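用手教，还是用手柄教：给机械臂示范任务的一些经验
讲者备注（口头稿，投影页另存）
主讲：Dulce Lozano　2026年4月29日

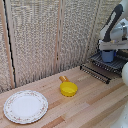
第1页　开场

大家下午好。我先说明一下，中文不是我的母语，所以我把要说的话几乎全部写下来了。如果我低头看稿子，请大家原谅。有的词我可能用得不太准确，听不懂请直接举手，不用等到最后。

我今天要讲的内容很窄，只讲怎样把一个任务示范给机械臂看。模型的结构我不讲，训练的参数也只讲一点点。我们组在过去一段时间里做的是厨房台面上的整理任务，比如把杯子放到沥水架上，把盘子和小勺放到该放的地方。这些事情人做起来不用想，可是要示范得好，需要练习。

（停一下，问在座的人：有谁自己操作过遥控的机械臂？看举手的情况，如果多，第3页可以讲快一点。）

第2页　两种办法

我们用过两种示范办法。

第一种叫拖动示教。人站在机械臂旁边，让机械臂进入可以自由拖动的状态，用手握住腕部，带着它走一遍。关节的角度一直在记录，夹爪的开和合用一个脚踏开关来控制。

第二种是遥操作。人坐在旁边的位子上，手里拿着主手，机械臂跟着主手动。我们用的主手是Viltard的，记录软件叫Eltura，是Gumaro Nava写的，现在由Dayana Carrillo维护。

两种办法都可以得到轨迹，但是得到的轨迹性格不一样。请允许我用“性格”这个词，我找不到更好的。拖动出来的轨迹比较圆，速度变化小，接近物体的时候很稳。遥操作出来的轨迹有一些停顿，方向会突然改一下，因为操作的人在看、在想。

第3页　拖动示教的好处和麻烦

好处是学得快。新来的同事，上午讲一遍，下午就可以自己录。手上能感觉到接触的力，比如杯底碰到架子的金属条，手马上知道。

麻烦有两个。第一个是人的手和胳膊会进入相机的画面。训练的时候，模型看见的是一只人手扶着机械臂；执行的时候，这只手没有了。我们试过先拖动一遍，只记关节角度，然后把人撤走，让机械臂自己重放一遍，再录图像。这样画面是干净的，可是每一条示范要花两倍的时间，而且重放的时候物体必须放回和原来一样的位置，差一点，夹爪就夹空。

第二个是累。Emiliano Cervantes连续拖了一个下午，第二天肩膀不舒服。后来我们规定每个人录完一组就换人。

（这里不要讲太久，上次在Gilmartin讲的时候我在这一页用了太多时间。）

第4页　遥操作的好处和麻烦

遥操作的画面里没有人，这是我们最后主要选它的理由。而且操作的人如果只看相机的画面，不直接看台面，那么他做决定时用的信息和模型以后能用的信息比较接近。这一点我觉得很重要，请大家记一下。

我举一个例子。杯子要放到沥水架上，夹爪从上面下来的时候，杯沿的一部分会被夹爪自己挡住。如果操作的人可以站起来从侧面看，他当然能放得很准。但是模型没有办法站起来。它从这样的示范里学到的是：在看不见的时候，也很有把握地往下放。结果执行的时候它放得太早，或者太低。

所以我们后来有一条规矩：操作的人看屏幕，不看台面。刚开始大家都不喜欢，成功率一下子低了很多。过了几天，人就学会了一些新的动作，比如放之前先在架子上方停一停，把夹爪稍微往旁边偏一下，等看清楚了再下去。这些动作对模型很有用。

麻烦是没有力的感觉。我们的主手没有力反馈，夹得太紧或者压得太重，操作的人不知道。薄的塑料件被夹变形过。我们的解决办法很简单，在软件里给夹爪设了力的上限，每一种物体用同一个值，不让操作的人自己改。

第5页　摆放

很多人以为示范的质量只和手有关系，我以前也这样想。后来Consuelo Magaña看了我们所有的录像，她发现我们每个人都有自己喜欢的摆法。有的人总是把盘子放在左边，有的人总是把勺子的柄朝着自己。录了很多条，其实物体的位置变化很小。

现在我们录之前用一个小程序随机出一张摆放图，显示在平板上，操作的人照着摆。要变化的有这些：

盘子的位置，左、中、靠前、靠后
勺子的朝向，柄可以朝里，也可以朝外
杯子开始的时候在台面上还是已经在架子上
沥水架和台面后沿的距离
灯光，开一边或者开两边

最后一条是后来加的。金属架子的影子落在木头台面上，灯一变，影子就变，我们第一版的模型对这个很敏感。

（如果有人问台面为什么不换成单色的：我们试过铺单色的垫子，训练容易，但是换到别人的厨房就不行了。）

第6页　数量

这一页有几个数字，我慢一点念。

第一阶段我们录了600条示范，全部是遥操作，五个人录的。检查以后去掉了147条。去掉的原因，多数是开头不对，比如机械臂没有回到起始的姿态就开始录了，还有的是操作的人中途和别人说话，机械臂停在空中很久。

第二阶段我们只录了200条，但是按照摆放图来录，并且操作的人只看屏幕。用这200条训练出来的模型，在我们自己的测试里比第一阶段的好。我不想说这个结果在别的地方也一定成立，我们的任务比较简单，台面也只有这一种。

第7页　失败的示范要不要留

这个问题我们组里争论了很久，现在也没有完全统一。

Dayana的意见是全部去掉，数据要干净。Gumaro的意见是，有一种失败应该留下来，就是先做错、然后自己改过来的。比如第一次夹杯子夹偏了，松开，退回来一点，再夹一次，成功了。这样的一条示范里有“怎样恢复”的信息，而一次就成功的示范里没有。

我个人同意Gumaro，但是有一个条件：犯错的那一小段要标出来，训练的时候不让模型学那一段，只学改正的部分。Eltura里面有一个按键可以做标记，操作的人在录的时候按一下就可以，不需要事后再看录像。按得不准也没关系，前后多留一点。

故意制造的失败，我们也试过，就是让操作的人先把夹爪停到一个不好的位置，再从那里开始录。我们把这种叫“坏开头”，一共录了70条，放在第二阶段的200条以外。它对抓小的东西帮助比较明显，对盘子几乎没有帮助。盘子的问题是另外一个，它平放在台面上的时候，边很低，夹爪不容易进去。这个我们还没有好的示范办法，现在是先把盘子推到台面的前沿，让一边露出来再夹。推的动作，遥操作很难做得直。

第8页　给操作的人的几句话

下面是我们贴在墙上的几句话，原来是西班牙语，我翻译过来的：

开始以前先把手放松，看一遍屏幕上的三个画面。
动作可以慢，但是不要停在没有意义的地方。
夹住以后先往上抬，再往旁边走。
松开以后，先往上退，不要拖着杯子走。
不舒服就休息，累的时候录的不要交。

第三句大家最容易忘。沥水架上有很多直立的小金属条，杯子如果没有抬够就往旁边走，就会挂住。

第9页　还没有解决的

两个人录同一个任务，习惯不同，模型有时候会在两种习惯中间犹豫。比如接近架子的时候，Emiliano从上面直着下来，我喜欢斜着进去。模型学了以后，有时在半路上左右摆动。我们现在的做法是先商量一种走法，大家都按这个走。但是这样又损失了一些变化。怎样在两边取得平衡，我还没有答案，很想听听在座各位的意见。

还有拖动和遥操作能不能混在一起用。Zenderon的同事告诉我他们在试，七月份我们打算一起做一次对比，用同样的台面、同样的物体、同样的摆放图。

第10页　提问

（留十分钟。如果没有人提问，可以先问大家：你们怎样判断一条示范是好的？）

可能会问到的：

延迟。我们的主手和机械臂在同一个房间里，用有线连接，操作的人感觉不到明显的延迟。隔着网络的情况我没有经验，请不要随便回答，可以请Gumaro说。

换一个夹爪，以前的示范还能不能用。我们换过一次指尖的软垫，旧的数据继续用了，没有看出问题。换整个夹爪没有试过。

摆放图的小程序可以给大家，会后写邮件给Consuelo，她会发。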